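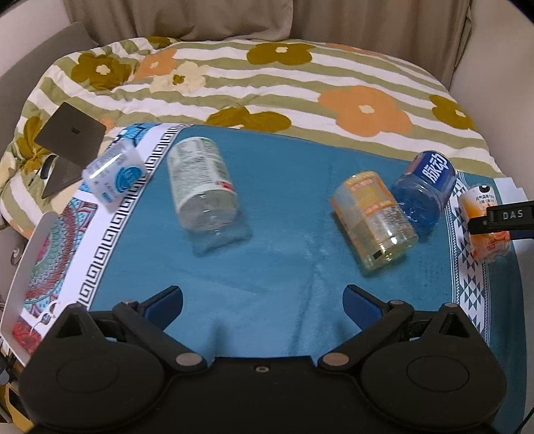
Clonbridge guest houses open their doors to walkers for a second winter

CLONBRIDGE, November – Families in and around Clonbridge will once again be offering spare rooms, hot suppers and a good deal of friendly conversation to winter walkers, as the Ojala Welcome Rooms program returns for its second season with more beds and a longer stretch of trail to enjoy.

Last winter, the program's very first, 593 guests spent a total of 1,173 nights in local homes along the Ojala Trail. Many of them came for a single night and ended up staying for two or three, and quite a few have already written to ask whether they can have the same room and the same breakfast again. We are delighted to say that in most cases they can!

"My wife and I were a little nervous before our first guests came up the path, and by bedtime we were all looking at old maps and arguing happily about which way the stream used to run," said Eero Huttunen, who coordinates the program for Cakum, the Clonbridge walking and lodging association. "You don't need a grand house to make somebody feel at home. A clean bed, a warm kettle and a place to hang a coat will do nicely, and we have hosts who offer all that and a slice of pie besides."

New this season is a baggage service run by Zusar, the local van company, which will carry bags from one host's door to the next so that walkers can set out with only a day pack. Bags should be left by the front door by 9 a.m. and will be waiting at the next stop by 3 p.m. Hosts have also put together a printed trail booklet, with 1,795 copies now ready at the Clonbridge library and the bus station, free to anyone who would like one.

Rooms can be booked through the Cakum office on Mill Street, in person or by phone, and the staff there are always glad to talk through routes, meals and stairs. Households that would like to become hosts are warmly invited to stop by as well – the coffee is usually on until 4 p.m.

Media contact: Eero Huttunen, Cakum, Clonbridge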